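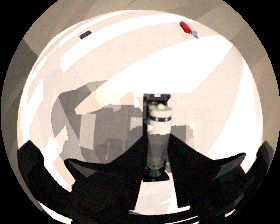 반품대 옆의 로봇: 비르나노 이스트스테드 물류센터의 자동화 준비와 작업자의 하루

산업과 노동 수업 기말 프로젝트 보고서
작성: 살마 부아자(Salma Bouazza)
제출일: 2018년 6월 29일

1. 왜 반품대인가

원래 주제는 "물류 자동화의 미래"였다. 담당 교수님이 미래는 범위가 너무 넓으니 통로 하나만 고르라고 하셔서 반품 통로를 골랐다. 비르나노는 뚜껑 달린 용기에 든 생활용품을 소매점에 납품하는 회사이고, 팔리지 않았거나 상자가 찌그러진 제품은 이스트스테드 센터로 돌아온다. 직원들은 이곳을 "되돌이"라고 부른다. 회사 조직도에는 "역물류 가치회수 구역"이라고 적혀 있는데, 이 이름을 소리 내어 말하는 사람은 한 번도 만나지 못했다.

반품대의 일은 단순하다고들 한다. 상자를 열고, 용기를 꺼내고, 뚜껑을 살피고, 다시 팔 것과 버릴 것으로 나누어 통에 세운다. 한 교대에 반품대 하나가 처리해야 하는 양은 용기 600개다. 나도 허락을 받고 반나절 해 보았다. 내가 처리한 양은 기록하지 않기로 서로 합의했다.

회사는 이 가운데 "꺼내서 세우는" 부분을 로봇에게 맡기려고 한다. 장비 도입은 그라소라는 설비 업체가 맡았고, 내가 드나들던 4월에는 아직 현장에 로봇이 없었다. 로봇은 사무실 2층 모니터 속에만 있었다. 그래도 사람들의 일은 벌써 바뀌고 있었고, 이 보고서는 주로 그 이야기다.

2. 조사 방법

반품대 작업자와 교대 조장, 그라소에서 파견된 엔지니어를 면담했고, 반품대 옆에 의자를 놓고 앉아 있었다. 의자는 둘째 날 안전 점검에서 지적을 받아 그 뒤로는 서 있었다. 면담은 휴게 시간에 했으며 한 번에 35분을 넘기지 않았다. 휴게 시간이 35분이기 때문이다. 면담에 응한 분들의 이름은 본인들의 요청에 따라 쓰지 않는다. 한 분은 이름을 써도 좋지만 사진은 싫다고 하셨고, 다른 한 분은 그 반대였다. 형평을 위해 둘 다 뺐다.

비교를 위해 같은 회사의 브라언데일 센터에도 한 번 다녀왔다. 브라언데일은 포장 라인을 먼저 자동화한 곳이어서 본사 발표 자료에 "모범 사례"로 나온다. 발표 자료에 실린 사진은 전부 밤에 찍은 것이라 사람이 없다.

3. 화면 속의 집게

엔지니어들은 시뮬레이션에서 로봇의 집게가 원통형 물건을 똑바로 세워 쥐는 동작을 연습시킨다. 보고서 맨 앞에 실은 화면이 그 작업이다. 흰 뚜껑을 쓴 회색 원통이 검은 집게 사이에 반듯하게 서 있고, 시야는 둥글게 휘어 있다. 이 화면을 휴게실에서 작업자들에게 보여 드렸더니 가장 먼저 나온 반응은 "깨끗하네"였다. 부러움인지 비난인지 한동안 구분하지 못했는데, 두 번째 들었을 때는 비난이 맞는 것 같았다.

작업자들이 짚은 차이는 구체적이었다. 실제 반품에는 내용물이 흘러 미끄러운 용기가 있다. 라벨이 반쯤 떨어져 손가락에 달라붙는 것도 있고, 손님이 뚜껑을 엉뚱한 제품의 것과 바꿔 끼운 것도 있다. 영수증이 고무줄로 감겨 있기도 하다. 화면의 원통은 뚜껑도 몸통도 제 짝처럼 보이고, 테 바로 밑에 가는 검은 띠까지 둘려 있다. 한 작업자는 이런 물건이라면 애초에 반품될 까닭이 없다고 했다. 엔지니어에게 그대로 전했더니 메모를 하셨다. 이 메모가 뒤에 나오는 "예외 목록"의 출발점이 되었다.

공정하게 말하면 엔지니어들도 현실이 지저분하다는 것을 모르지 않는다. 다만 지저분한 것부터 가르치면 아무것도 배우지 못한다는 것이 그쪽 설명이었다. 반품대 신입 교육도 같은 순서로 한다. 첫날에는 멀쩡한 용기만 주고 둘째 날에 샴푸가 터진 상자를 준다. 둘째 날에 그만두는 사람이 있다는 점까지 로봇에 적용되는지는 묻지 않았다.

4. 로봇이 오기 전에 먼저 온 것들

4.1 예외 목록

4월 초에 조장은 "사람이 처리해야 하는 경우"를 적어 내라는 요청을 받았다. 작업자들이 휴게실 벽에 종이를 붙이고 생각날 때마다 적기 시작했다. 내가 마지막으로 본 목록은 46번까지 있었다. 12번은 "뚜껑이 헛도는데 닫힌 척하는 것", 19번은 "냄새로 알 수 있는 것", 31번은 "설명은 못 하지만 이상한 것"이다. 그라소 측은 31번을 더 자세히 써 달라고 했고, 누군가 그 밑에 "매우 이상한 것"이라고 보탰다.

웃자고 쓴 항목도 섞여 있지만 나는 이 종이가 조사에서 얻은 가장 중요한 자료라고 생각한다. 직무 기술서에 반품 분류는 "육안 확인 후 적재"라는 한 줄로 되어 있다. 예외 목록은 그 한 줄 안에 얼마나 많은 판단이 접혀 있었는지를 보여 준다. 뚜껑을 살짝 돌려 보는 손목의 감각, 상자 무게만으로 샌 용기를 알아채는 요령은 급여 등급을 정할 때 한 번도 계산된 적이 없다. 로봇에게 가르치려고 하니 비로소 이름이 붙었다. 그 이름이 사람의 급여표로 돌아올지는 아직 정해지지 않았다. 인사 담당자에게 문의했더니 좋은 질문이라고 하셨고, 답변은 거기까지였다.

4.2 새 직함

반품대 작업자 가운데 3명이 "셀 운영자"로 지정되어 교육을 받고 있다. 나머지 작업자의 배치는 "자연스러운 이동"으로 처리한다고 안내문에 적혀 있다. 휴게실에서는 이 표현을 철새에 관한 것으로 이해하고 있었다.

셀 운영자 교육생의 말을 옮긴다.

"손은 덜 아플 거예요. 그건 진짜 좋아요. 겨울에는 손목 보호대를 차고 잤으니까. 근데 지금은 옆 사람이랑 수다 떨면서 하는데, 앞으로는 기계가 멈췄는지만 보고 있어야 하잖아요. 멈추면 내 탓이고 잘 돌아가면 기계 덕이고."

교대 조장은 걱정의 방향이 달랐다. 지금은 사람이 한 명 빠지면 옆 반품대에서 조금씩 나누어 맡는다. 로봇이 빠지면 무엇을 나누어야 하는지 절차서에 없다. 절차서 초안에는 "담당자에게 연락"이라고 되어 있고, 그 담당자 칸은 비어 있다.

4.3 조용해진 통로

로봇 자리를 만드느라 반품대 사이의 간격을 미리 넓혔다. 바닥에는 노란 테이프로 사각형을 그려 두었다. 아직 아무것도 없는 사각형인데 다들 돌아서 간다. 예전에는 고개만 돌리면 "이거 버려?" 하고 물을 수 있었지만, 이제는 사각형 둘레를 걸어가서 물어야 한다. 경력이 짧은 작업자일수록 묻지 않고 버리는 쪽을 택한다고 했다. 이 때문에 폐기량이 늘었는지 확인하고 싶었으나 폐기 자료는 받지 못했다. 따라서 이 부분은 면담 내용으로만 읽어 주기 바란다.

5. 브라언데일에서 본 것

브라언데일의 포장 라인은 확실히 잘 돌아간다. 무거운 상자를 들던 작업은 사라졌고, 그 일을 그리워하는 사람도 없었다. 자동화에 대한 글을 쓰면서 이 점을 빼놓으면 허리가 아팠던 분들께 실례가 된다.

대신 예상하지 못한 일이 생겼다. 라인 끝에 "보조 정렬"이라는 자리가 있는데, 기계가 비뚤게 내보낸 상자를 손으로 바로잡는 일이다. 처음 계획에는 없던 자리이고, 임시라는 이름으로 두 해째 유지되고 있다. 이 자리에 앉은 분은 기계의 속도에 맞추어야 하므로 화장실에 갈 때 대신할 사람을 불러야 한다. 예전 포장대에서는 그냥 다녀오면 되었다. 관리자는 이 자리를 곧 없앨 예정이라고 했고, 작업자는 그 말을 작년에도 들었다고 했다. 의자는 새것이었다.

이스트스테드 작업자들에게 보조 정렬 이야기를 전하자, 셀 운영자 교육생이 자기 직함이 나중에 그렇게 불리는 것이냐고 물었다. 나는 학생이라서 모른다고 대답했다. 이번 조사에서 가장 자주 쓴 문장이다.

6. 제안

첫째, 예외 목록을 정식 문서로 만들고 작성한 작업자의 이름을 남길 것. 지금은 휴게실 벽의 종이가 유일한 원본이며, 한쪽 귀퉁이에 라면 국물이 묻어 있다.

둘째, 시뮬레이션에 넣을 물건을 작업자가 고르게 할 것. 샌 용기와 뚜껑이 바뀐 용기의 견본 상자를 2층으로 올려 보내자는 의견이 이미 나와 있다. 엔지니어들도 찬성했다. 남은 문제는 냄새다.

셋째, 로봇이 멈추었을 때의 책임과 처리 순서를 가동 전에 정할 것. 빈칸으로 남은 담당자 이름부터 채우면 된다.

넷째, 반품대 사이에서 서로 물어볼 방법을 되돌려 놓을 것. 노란 사각형의 위치를 옮기는 것만으로도 가능해 보이는데, 테이프를 떼려면 시설팀의 승인이 필요하다고 한다.

7. 조사의 한계

현장에 로봇이 들어오기 전에 조사가 끝났으므로, 가동 이후의 변화에 대해서는 말할 수 없다. 면담 대상은 낮 교대에 치우쳐 있다. 밤 교대 조장은 면담을 수락했으나 내가 막차 시간을 잘못 알았다. 관리자와의 면담에는 홍보 담당자가 늘 함께 있었고, 가끔은 관리자보다 먼저 대답했다.

이스트스테드의 설치 일정은 한 차례 미뤄졌고, 새 날짜는 공지되지 않았다. 반품대 작업자들은 그 사이에도 예외 목록을 이어 쓰고 있다. 제출 직전에 조장이 문자로 새 항목을 하나 알려 주었다. "빈 용기인데 누가 물을 채워서 반품한 것."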